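Sorting tray

A sorting tray is a shallow, open container used on a workbench or table to hold small items while they are being separated, counted, repaired or put away. Most sorting trays are rectangular and molded in one piece from plastic, with rounded corners and low, sloped walls. They are distinct from drawer inserts, which are sized to fit a particular cabinet, and from serving trays, which usually have handles and a flatter rim.

Construction

The common bench tray is made by injection molding or, for thinner grades, by vacuum forming. Polypropylene and ABS are the usual plastics. Polypropylene resists oils and most household solvents but is difficult to glue. ABS is stiffer and holds a printed label better, although acetone attacks it.

The walls slope outward for two reasons. A tapered part releases from the mold without sticking, and empty trays of the same pattern nest into a stack that takes up little more height than a single tray plus the thickness of the others. The slope also allows a screw or washer to be drawn up the side with a fingertip. Corners are rounded on the inside so that dust and small parts do not lodge there. A radius that is too large reduces the usable floor area, and most makers keep it small on trays under 200 mm wide.

Color

Trays are often sold in contrasting colors so that two groups of items can be kept apart at a glance. Bright colors such as yellow show dark hardware clearly. Dark colors such as teal, navy or gray hide stains and make bright metal parts and white plastic caps easier to find. There is no general standard for which color means what, and workshops set their own rules. In the Partington pattern, named after the repair shop where it was first written down, the lighter tray receives items to be kept and the darker tray receives items that need attention.

Arrangement on the table

In the usual two-tray layout, the trays are set side by side near the middle of the table with their long sides running front to back. Each tray then presents a narrow end to the worker, and both can be reached without leaning. The toolbox is placed at a back corner, where its lid can be raised without passing over the trays. Hand tools in current use are laid behind the trays.
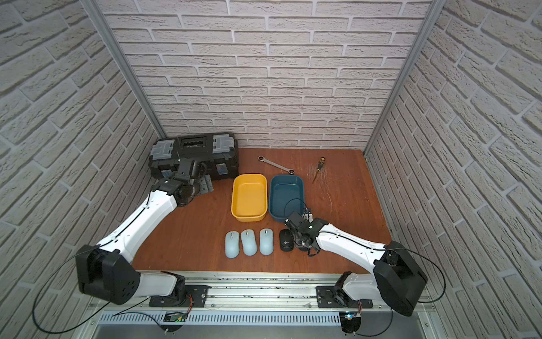
Items too large for a tray, or not yet assigned to one, remain on the tabletop. Flat brackets and plates are commonly left near the toolbox until the fasteners that belong with them have been found. Computer accessories such as a mouse are kept to the front or side, with their cables coiled. A loose cable lying across a tray wall can drag the tray when it is pulled, and light trays tip easily if the cable catches under the rim.

A left-handed worker may reverse the layout. The Prornwood variant adds a third tray for discarded items, placed on the floor or on a side shelf so that its contents do not return to the table.

Toolboxes used with trays

Small plastic toolboxes suit this kind of work. The typical design has a handle recessed into the center of the lid and a latch toward each end. The recess lets the handle fold flat, and a second box can be stacked on top. Some models include a lift-out tray inside the lid or body, which can serve as a sorting tray if no separate one is available. Its fixed dividers limit it to small fasteners.

Sizes

Sizes are not standardized between makers. The Grokovell catalog lists a medium bench tray 359 mm long and 38 mm deep, and the comparable tray from Grotton is 37 mm deep with a slightly thicker rim. The two nest loosely but tend to bind when more than a few are stacked together. Mixed stacks should be separated by twisting, as prying at the rim can crack it.

Care

Plastic trays are washed with warm water and dish soap and dried before stacking. Wet trays can hold together by suction. Abrasive pads scratch the floor of the tray and leave grooves that collect metal dust. Dark trays fade when stored in direct sunlight, and polypropylene left outdoors becomes brittle unless it contains a UV stabilizer.

See also

Drawer organizer
Parts bin
Tool roll
Workbench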